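Sewing Circle News, February 2022

What a start to the year for the January quilt-along! We had 37 of you stitching along with the Kelus pattern, which is more than double last winter, and the finished tops have been a joy to look at. There are 362 patches in the full-size version, so if yours is still in bits on the spare bed, please don't fret — plenty of us are in the same boat (mine has a whole corner missing and I've been pretending it's a design choice).
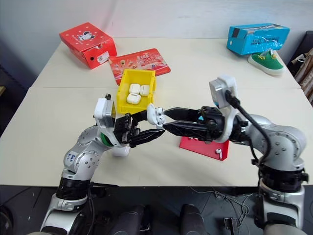
Two grippers, one small white object.

Next up is the Trivavach skirt, and I'm so excited about this one! It has pockets, proper deep ones, and a simple elastic waist, so it's a lovely choice if you've never made clothes before. You'll need 2 metres of fabric for most sizes. Wash it before you cut, and go for something with a bit of drape if you can.
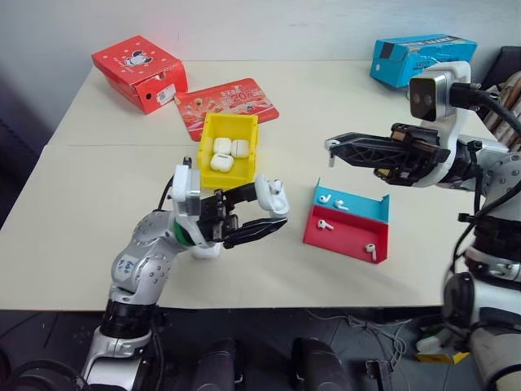 I made my first one in a navy cotton from Marnar and have worn it nearly every day. The second is cut out and waiting for thread — I got through about 900 metres on the quilt! Send in your fabric picks whenever you like, I love seeing them.

Recent items
Binding a quilt by hand
The Yoon blouse: your makes
Taming slippery linings
Scrap swap round-up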